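How a School Plans to Buy a Robot Arm
A reading for ages 9 to 12

A robot arm is a piece of equipment, like an oven or a school bus. Before anyone buys equipment, someone has to write a plan. The plan says what the machine will do, what it will cost, where it will go and who will look after it. This page explains how one such plan is made.

The example comes from the Miltus Learning Kitchen, where students study cooking and machines in the same room. Birsen Ateş runs the kitchen. Junhao Qiu writes the computer programs. They want an arm that can pick up small items and put them in a bowl.

Step 1: Write down the job

A plan starts with the job. "We want a robot" is not a job. "Pick up one item from the counter and place it in a bowl" is a job. It can be tested, and two people reading it will expect the same result.

The job tells the buyer what to look for in the machine. Planners use these words:

Reach: how far the arm can stretch from its base.
Payload: how much weight the arm can hold. The weight of the gripper usually counts as part of this.
Repeatability: how closely the arm returns to the same point each time.
Gripper: the hand at the end of the arm. Many grippers have two fingers that open and close.

A longer reach usually costs more. So does a larger payload. If the heaviest item on the counter is a full mug, there is no need to pay for an arm that can lift a suitcase.

Step 2: Try the job in a simulation

A simulation is a model of the real world that runs on a computer. It contains a model of the arm and models of the objects. The program moves the arm and works out what each part would touch. If the model arm knocks over a model bottle, no one has to mop the floor.

Junhao Qiu built a kitchen in simulation before the school asked for any prices. He gave it a marble counter, a wooden surface and a dark bowl. He also added things that get in the way, such as a knife, as a real counter is seldom clear.

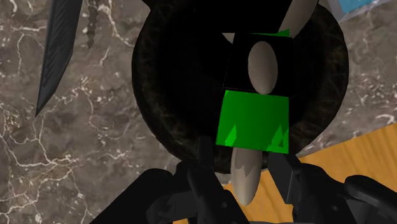 A simulation helps with buying in several ways. It shows whether the fingers can fit into a narrow space. It shows whether the arm can bend far enough to point its hand straight down. It also lets the planners try a different layout, with the bowl moved closer or farther away, before they pay for furniture.

It has limits. Real objects can be slippery or soft, and the model may not copy this well. For this reason the plan should include time for tests with a real arm. Birsen Ateş set aside every Tuesday in February.

Step 3: List every cost

The price of the arm is only one line in the budget. A budget is a list of the money that will be spent. The kitchen's list has these lines:

The arm and its control box
The gripper
A strong base or mount
A computer
Safety equipment, including a stop button
Delivery and setup
Training for the staff
Spare parts
Repairs

The first seven are mostly paid once. These are called one-time costs. Spare parts and repairs come back year after year, and these are called running costs. Electricity is a running cost too, but at this school it is paid from the building budget.

To compare the lines, the planners turned the whole budget into 100 equal shares. The arm, control box and gripper took 65 shares. Everything else took the other 35. A school that saved only enough for the first group would own an arm with no base to stand on and no computer to run it.

Step 4: Measure the room

An arm needs more space than its base takes up. The elbow swings out to the side when the hand moves, and the wrist needs room above the counter. Shelves, plants and pictures on the wall have to be checked against this space.

Planners draw a shape on the floor plan called the work envelope. It covers every place the arm can reach. People stay outside it while the arm is moving, unless a safety expert has approved another way of working. The drawing for the Miltus kitchen adds a strip 40 inches wide outside the envelope as a walkway. 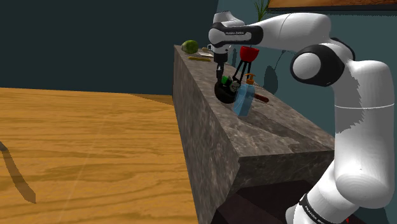 The base is planned at the same time. It must be bolted to something heavy and level. If the base shakes, the hand shakes more, because it is at the far end of the arm. The planners also marked the nearest power outlet and a path for the cables where no one would trip.

Step 5: Ask for quotes

A quote is a written offer from a seller. It gives the price, what is included, and how long the price will stay the same. The school asked for 3 quotes, and one came from a seller named Zoltgate. Every seller received the same job description, so that the answers could be compared line by line.

Virgilio Dimaculangan, who handles purchasing, checks each quote with these questions:

Is the gripper included?
How long is the warranty?
Who pays for delivery?
How many weeks until the arm arrives?
Where is it sent if it needs repair?

A warranty is a promise to fix or replace a machine that fails within a set time. A low price with a short warranty may cost more in the end.

Words to know

Budget: a list of planned spending.
One-time cost: money paid once.
Running cost: money paid again and again.
Quote: a seller's written offer.
Work envelope: all the space an arm can reach.

Try it yourself

Choose a job in your own kitchen that a robot arm could do. Write it in one sentence. Stretch out your arm and measure from your shoulder to your fingertips, then decide whether the robot would need a longer reach than yours. Make a list of one-time costs and a list of running costs, and ask an adult to look for anything you have left out.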